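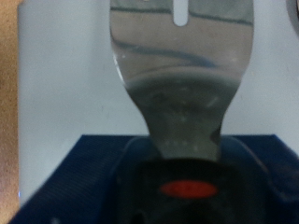 厨房設備・調理器具 定期点検票(所見付き)

対象施設:ディルンホルム棟 1階 主厨房および洗浄室
点検実施日:2020年1月30日
点検者:Phúc Vũ(設備)、Diễm Lã(衛生)
立会:Sang Hứa(厨房責任者)
前回指摘事項の追跡:Tín Lâm
次回予定:3月

判定区分
良=基準内。処置不要。
注=使用可。次回までに処置または再確認。
否=使用停止。処置後に再点検。
対象外=当該設備なし、または今回の範囲外。

1. 調理小器具(ターナー、レードル、トング、泡立て器)

1-1 金属部の亀裂、欠け、変形 判定:良
所見:ターナーはブレードと首部の移行部、穴あき品は長穴の端部を重点的に確認した。亀裂なし。先端のまくれは手で触れて確認し、引っ掛かりは認めない。

1-2 柄と金属部の接合 判定:注
所見:レードル1本にリベットの緩みあり。柄を固定して先端に軽く力をかけるとがたつく。脱落の恐れは現時点で小さいが、隙間に汚れが残りやすい。交換を推奨する。当該品には黄色の札を付け、揚げ物用の持ち場から外した。

1-3 表面の腐食、付着物 判定:良
所見:泡立て器の線材の根元に水垢が見られたが、クエン酸洗浄で除去できた。孔食なし。金属たわしによる研磨は表面に傷を残すため、引き続き使用しないこと。

1-4 保管 判定:注
所見:吊り下げ保管のフックが洗浄済み品と使用中品で共用になっている。前回も同じ指摘あり。表示板は作成済みだが未設置。設置位置はSang Hứa氏が決定する。

2. 刃物およびまな板

2-1 刃こぼれ、先端の欠損 判定:良
所見:牛刀、ペティナイフとも欠損なし。研ぎ記録は直近まで記入されている。

2-2 まな板の傷の深さ 判定:否
所見:魚用の青色まな板に、爪が掛かる深さの傷が集中している。漂白後も傷の底に着色が残る。削り直しの限度厚さを下回っており、廃棄とする。代替品の納入まで、魚の下処理は予備のまな板で行う。

2-3 色分けの遵守 判定:良
所見:肉、魚、野菜の区分は守られている。生食用は別棚に収納。

2-4 保管庫の施錠 判定:良
所見:使用後の返却本数は終業時に台帳へ記入されている。記入漏れなし。

3. 加熱機器

3-1 ガス接続部の漏えい 判定:良
所見:検知液を塗布し、各接続部で発泡なし。ホースの表面に硬化、ひび割れなし。

3-2 立消え安全装置 判定:注
所見:レンジ右奥のバーナーで、消火から遮断までの時間が他のバーナーより長い。メーカー許容値の範囲内ではあるが、前回より延びている。熱電対の清掃後に再測定する。担当はKhang Nông。

3-3 フライヤーの過熱防止装置 判定:良
所見:作動試験を実施し、手動復帰も正常。油面の下限表示は判読できる。

3-4 グリドル天板 判定:良
所見:手前の角に軽微な焦げ付きあり。清掃で対応可能。油受けの容量に余裕があり、排出溝の詰まりなし。

4. 排気設備

4-1 グリスフィルターの油脂付着 判定:注
所見:左側の列は清掃間隔が守られているが、右側の列は裏面に油脂の固着がある。取り外し時に滴下はなかった。右側のみ浸け置き洗浄の頻度を上げること。

4-2 排気ファンの異音、振動 判定:良
所見:ベルトの張りは適正。運転累計3,879時間。軸受への給脂は3,000時間の時点で実施済みで、次回は前回給脂から1,000時間後とする。給脂量はMenelの保守手順書に従う。

4-3 防火ダンパー 判定:対象外
所見:専門業者による点検範囲のため、今回は外観のみ確認した。温度ヒューズ周囲に油の堆積なし。

5. 冷蔵・冷凍設備

5-1 庫内温度 判定:良
所見:冷蔵庫は3℃、冷凍庫は-20℃。表示値と校正済み温度計との差は許容内。

5-2 扉パッキン 判定:注
所見:縦型冷蔵庫の下段扉で、ヒンジ側のパッキンに切れがある。紙片を挟んで引くと抵抗なく抜ける箇所があった。部品はVakholmへ発注済み。到着まで扉の開放時間を短くし、温度記録を1日2回から4回に増やす。

5-3 凝縮器の清掃 判定:良
所見:吸込み側のほこりは少ない。背面の放熱空間に段ボールを置かないこと。前回の指摘後、この点は改善されている。

6. 電気設備

6-1 漏電遮断器の作動 判定:良
所見:テストボタンにより全回路で遮断を確認。復帰も正常。

6-2 コンセント、差込みプラグ 判定:注
所見:作業台横の13番コンセントで、防滴カバーのばねが弱く、全閉にならない。水はねの届く位置にあるため、カバー交換まで可搬機器の接続を禁止する。表示札を取り付けた。

7. 床、排水、避難経路

7-1 床面の滑り 判定:良
所見:洗浄室入口の補修部は硬化しており、段差なし。

7-2 排水溝の蓋 判定:注
所見:シンク前の蓋1枚に浮きがある。受け枠に残った野菜くずが原因で、清掃後に収まったが、枠の角が変形している。台車の通路に当たるため、次回に再測定のこと。

7-3 避難口と消火器 判定:良
所見:避難口前に物品なし。消火器の指示圧力は緑色範囲内。消火布は所定位置にあり、封も破れていない。

是正処置一覧
2-2 青色まな板の廃棄および補充。担当:Sang Hứa。期限:即時。
6-2 防滴カバーの交換。担当:Khang Nông。期限:部品入荷後ただちに。
5-2 パッキンの交換。担当:Khang Nông。期限:部品入荷後ただちに。
3-2 熱電対の清掃と再測定。担当:Khang Nông。期限:次回点検まで。
1-2 レードルの交換。担当:Sang Hứa。期限:次回点検まで。
1-4 表示板の設置。担当:Sang Hứa。期限:次回点検まで。再指摘のため完了報告を要する。
4-1 フィルター洗浄頻度の変更。担当:Diễm Lã。期限:次回点検まで。
7-2 排水溝受け枠の再測定。担当:Phúc Vũ。期限:次回点検時。

追記(Tín Lâm)
前回の指摘のうち、5-3と7-1は完了として閉じた。1-4は未完了のため継続とする。前回の点検票では4-2の運転時間が欄外に書かれており、転記時に確認を要した。今後は所見欄に記入されたい。

追記(Diễm Lã)
小器具の点検は洗浄後、乾燥棚に移す前に行うと表面の付着物を見落としやすい。次回は完全に乾いた状態で実施する。布で拭いた直後の器具も同様に扱う。水垢と初期の錆が判別できない場合は「注」とし、洗浄後に再判定すること。

保管:本票の原本は厨房事務室、写しは設備係に置く。是正完了の記入は原本に対して行い、担当者の署名を添える。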